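Chapter 4
Pressure-sensitive adhesives

4.1 Introduction

An adhesive is a substance that holds two surfaces together by acting at the boundary between them. Most adhesives change state as they do their work. A wood glue loses water, an epoxy resin reacts with its hardener, and a hot-melt glue cools from a liquid to a solid. The adhesives treated in this chapter do none of these things. They are applied to a backing in the factory, they remain soft for the whole of their working life, and they bond when pressed lightly against a surface.

The everyday form of such a material is the roll of tape.

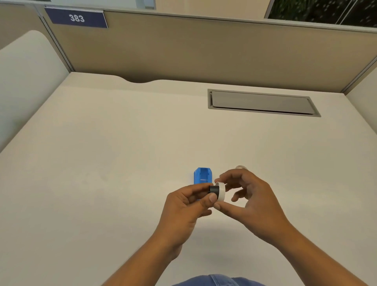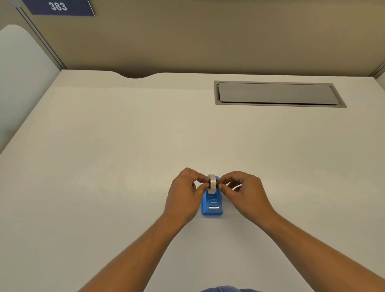

Figure 4.1 Tape wound on a core, upper: a white roll held in the hands; lower: a clear roll at a blue dispenser.

A pressure-sensitive adhesive has to meet two demands that pull against each other. It must flow well enough to make close contact with a surface in a fraction of a second, and it must resist flow well enough to carry a load for months or years. Much of the chapter is concerned with how a single soft layer can do both.

By the end of the chapter you should be able to:

explain the terms tack, peel strength and shear strength, and say how each is measured
describe the layers of a typical tape and the purpose of each
calculate peel strength from a force reading and a tape width
predict the effect of temperature and of pulling speed on a bond
choose a suitable adhesive family for a stated use

Before you start, you should be familiar with stress and strain (Section 2.3), with surface energy (Section 3.1) and with the glass transition of polymers (Section 3.6).

4.2 The structure of a tape

A simple tape has four layers. From the outside inwards they are the release coat, the backing, the primer and the adhesive.

The backing gives the tape its strength and stiffness. Paper, cloth, metal foil and many plastic films are used. Paper tears easily by hand and accepts ink. Film is stronger along its length and may be made clear, but most films need a blade to start the tear. Once a nick has been made in the edge, the stress at the tip of the nick is high and the tear runs across the width with little further effort. A toothed blade makes a row of such nicks at once.

The primer is a thin coat that ties the adhesive to the backing. If it is left out, or badly matched, the adhesive may stay on the object when the tape is removed. This is called adhesive transfer.

The release coat lies on the side of the backing away from the adhesive. In a wound roll each turn of adhesive rests on the back of the turn beneath it, and without a release coat the roll would be hard to unwind. The coat has a low surface energy, so that the adhesive wets it poorly. It can't be made too low, however, or the roll will loosen in storage and the turns will slide sideways off one another, a fault known as telescoping.

Double-sided tapes carry adhesive on both faces and can't rely on a release coat on the backing. They are wound with a separate liner, usually a coated paper, which is thrown away after use.

4.3 Tack, peel and shear

Three properties are quoted for almost every product.

Tack is the ability to form a bond after brief contact under light pressure. In the rolling ball test a steel ball is released down a short ramp on to a strip of tape laid adhesive side up, and the distance it travels is recorded. A short distance means high tack. The test is cheap and quick, but its results depend on the thickness of the adhesive and should only be used to compare samples of the same type.

Peel strength is the force needed to pull a strip away from a surface, divided by the width of the strip. The angle of pull must be stated. An angle of 180 degrees is common for flexible tapes, and 90 degrees is used where the backing is too stiff to fold back on itself.

Shear strength describes resistance to a load acting in the plane of the bond. A strip is fixed to an upright plate with a known area of overlap, a weight is hung from the free end, and the time to failure is noted. The result is therefore given in minutes or hours, and a long time means good shear strength.

A tape with high tack often has poor shear strength, and the reverse. The reason lies in the flow of the adhesive and is taken up in Section 4.5.

Worked example 4.1

A strip of Dotport general purpose tape, 20 mm wide, is peeled from a steel plate at 180 degrees. The mean force over the steady part of the pull is 6.0 N. Find the peel strength.

Peel strength = force ÷ width
= 6.0 N ÷ 20 mm
= 0.30 N/mm

The first part of the pull is left out of the mean. The force rises sharply while the strip is being straightened, and the reading there doesn't describe the bond.

4.4 The effect of temperature

The adhesive layer is a polymer well above its glass transition. Cooling makes it stiffer. Near the glass transition it no longer wets the surface in the time allowed, and tack falls to almost nothing. Heating makes it softer, so that tack may rise at first, but shear strength drops steadily and the strip may creep under its own load.

Table 4.1 gives shear test results for one sample of Sollow packing tape, tested with the same weight and the same overlap at three temperatures.

Table 4.1 Time to failure in shear

Temperature (°C) Time (minutes)
20 228
30 130
40 60

The fall is steep. A tape chosen on the strength of a test at room temperature may fail early in a warm store or a parked van, and the test temperature should always be read along with the result.

Pulling speed acts in the opposite sense to temperature. A slow pull gives the polymer chains time to slide past one another, and the adhesive behaves as if it were warmer and softer. A fast pull gives them little time, and it behaves as if it were colder and stiffer. Peel tests are carried out at a fixed speed for this reason.

Exercises

1. State the four layers of a simple single-sided tape, in order.

2. A strip 25 mm wide gives a mean peel force of 200 N per metre of width. Calculate the force on the strip in newtons.

3. Plot the results in Table 4.1 and estimate the time to failure at 35 °C. Explain why it would be unwise to extend your curve to 0 °C.

4. A roll is found to have telescoped in storage. Suggest two possible causes, one connected with the release coat and one with the conditions in the store.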